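### 4.2 Handover trials in the student course
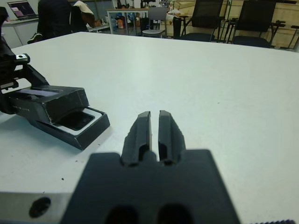
Our course at Savolainen ends with a handover: one arm picks up a part and gives it to its neighbor, which sounds like an afternoon's work and took the Bundurel team 14 weeks. Most of that time went into agreeing on where the table was. Each arm had been calibrated by a different pair of students, and each pair was sure of its own numbers. Figure 3 gives the wrist view at the start of a trial, with the second gripper waiting on the left over bare white tabletop. White was the students' choice, made for easy segmentation; it also shows every speck of debris, and the first detector reported several of these as parts.

**Figure 3.** Wrist-camera view before a handover. The near gripper's fingers point across the table; the partner gripper is at left.

The team logged some 2000 attempts, of which 81 percent ended with the part in the second gripper. Ruba Shboul sorted the failures into 4 classes. The largest, early release, was traced to a timeout that Walid Twal had set while debugging and had fully intended to remove — a comment in the code says so. The Dallico team used a longer timeout and had the opposite trouble, with both arms holding on and neither willing to yield. We report their results separately in Section 4.3.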